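Hatbridge gripper

The Hatbridge gripper is a hand-held gripping tool for teaching robots, designed to be built at home or in a shared workshop. It was started by Amparo Arango and Percy Restrepo, and the drawings are maintained today by a small group of builders. The tool is normally made and used in pairs, one for each hand.

Each gripper carries a cube with printed square markers. From the markers a camera can calculate where the tool is and how it is turned. 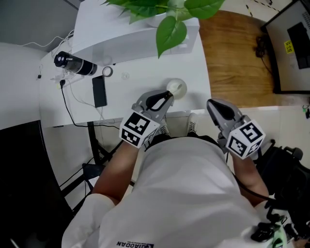
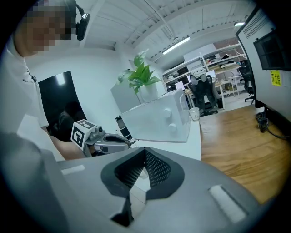 Two hand-held grippers with marker cubes in use at a white desk.

Can the gripper be built without a 3D printer?

Most of the body parts need a printer, but the builder does not have to own one. Many shared workshops print the set for members, and the cube can be cut from flat sheet and glued.

Construction

The Hatbridge body is printed in 5 pieces and closed with screws. One complete tool weighs 335 grams without its cable. The first version, called Detis, was 267 grams, but its handle was thin and it broke often near the trigger. Socorro Guzmán made the handle thicker and moved the cable exit to the side, and this shape has stayed in all later versions.

The jaws are moved by a trigger and return with a spring. Builders are advised to test the spring before they close the body, as it is difficult to reach afterwards. The marker cube must be fixed very firmly. If it moves even a little, the recordings made before and after cannot be used together.

Recording and use

During a recording the person does an ordinary task with the tools, such as picking up small objects and putting them down in another place. The task is repeated many times with small changes. The largest collection made by the group has 3,399 recordings and was prepared by Jairo Villanueva over one winter. It was finished in March.

The recordings can be used to train a robot arm which has the same jaws. Results are better when the arm has similar reach to a person.

Variants

The Londoño variant has softer jaw pads and is intended for fruit and eggs. Norkura is a smaller version for people with small hands, drawn by Maribel Bermúdez. Its parts do not fit the standard body, except for the marker cube and the trigger spring.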